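Vodwood Serving Tray, large – three weeks in

Bought this in May after the old one finally split down the middle. Wanted something plain, something with an edge, something I could carry across a room full of people without soup going down my sleeve. That was the whole list.

Price first because that's what everybody asks. I paid 174 for a set of 3 in two sizes, which is a lot for trays. You can get them one at a time but the shipping kills it. Kinavow has a similar set for less, and I had one of those before. More on that further down.

Size. Big one takes a dinner plate, a glass and a folded napkin with space left over for a fork and whatever. Two dinner plates, no. Don't believe the product page on that, the rims overlap and one rides up on the other. Small one is a breakfast tray, toast and a mug and you're done.

Edge. Best part. High enough that a plate stops when it slides, low enough that you can still get your fingers under the plate to lift it off. My old tray had a tall straight wall and you had to sort of pinch the plate and pray. None of that.

Color is good. Quiet beige gray, goes with everything, doesn't show crumbs. Does show turmeric. Ask me how I know. Came off with baking soda and a night by the sink, mostly.

Round stuff was my main worry, since I cook for groups and there's always a melon or an orange or something rolling around. So it goes on a plate first, then the plate on the tray. Plate holds the thing, tray holds the plate. Works fine for anything up to the size of a small cabbage. On the bare tray it all just wanders over to the rim and sits there, and the whole load gets heavy on one side.

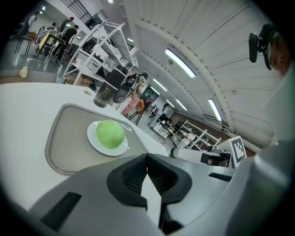

Dinari wrote under my first post that a white plate on a gray beige tray is fine but the tray itself slides on a slick tabletop, and that a damp dishcloth underneath fixes it for the length of a meal. Tried it Friday. Yes, works. Would be nicer if the thing came with grippy feet at this price. It doesn't, the bottom is flat and smooth.

Carrying. No handles, you hold it by the rim. OK for me, less OK if your hands are small or wet. Loaded up it starts to bite into the fingers after one flight of stairs. The small one is no trouble at all. I'd pay extra for cutouts on the big one, but then I guess crumbs fall through, so who knows.

Washing. By hand. The label says no dishwasher and I put the small one through anyway, twice, top rack. Came out fine the first time. Second time it had a very slight rock to it when I set it down on the counter, one corner up. Not enough to spill anything but I notice it every singel morning now. My fault. Don't do it.

Scratches – a few, from the foot rings on my cheap plates. You see them if you tip it toward a window. The Kinavow one scratched worse and also started lifting at one corner inside of a year, which is why it's now under a fern.

Storage is easy, they nest. The small one drops into the big one and the rims don't stick together, so no prying. I stand mine on end next to the cutting boards.

Things I'd change
Feet on the bottom. Handles, maybe.
Better packaging, one of mine came with a ding on the rim and it took a few emails to get a replacment. They did send it, to be fair, and didn't want the old one back.

Would I get them again? The big one, yes. The small ones I could of lived without. If you only ever carry a mug to the couch then get something cheap and don't think about it. If you're feeding people at a long table and running back and forth all night, worth it, that rim has saved me more than one shirt.

4 out of 5. Would be 4 and a half with the feet.

Oh and the order number thing – if you email them, put it in the subject line. Mine sat for days until I did that.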